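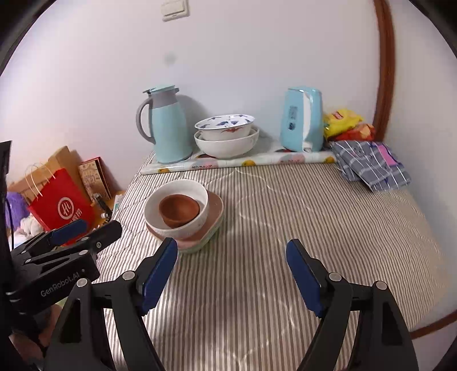
You'll want to try the bowls before you form an opinion, the demonstrator told everyone who came through the door at Workmont's open afternoon, and most of us had formed one already over the free coffee. Mine was that a kit for recording household chores with a hand-held gripper sounded like a long way around to doing the dishes.

The kit is sold under the name Prundeo. You hold the gripper, you do the chore, and the recording goes off to teach some future machine to do it for you. Workmont will rent it to you by the month or sell it outright, with 26 pages of manual either way. I read 2 of them, and felt this put me ahead of the room.

The practice table had a striped quilt over it, which made the whole business look like a picnic in a guest bedroom. My task was to lift a small reddish-brown bowl out of the white one it sat in, and set it down on the stripes. My first try took 63 seconds. I have moved house in what felt like less. By the fourth I was down to 28, and unreasonably pleased with myself — I looked for somebody to tell.

What I liked: the fingers open wide, and the blue pads face each other squarely, so you can tell what you're about to pinch. What I liked less was my wrist by the end of it, and the price list, which had to be asked for twice. Piątek's rival kit is due in May and is said to be lighter. The Workmont people said they hadn't heard that, and offered me more coffee.

Jonatley has its own open day next, same hall, doors at 10 a.m. I've put my name down and will bring a wrist brace.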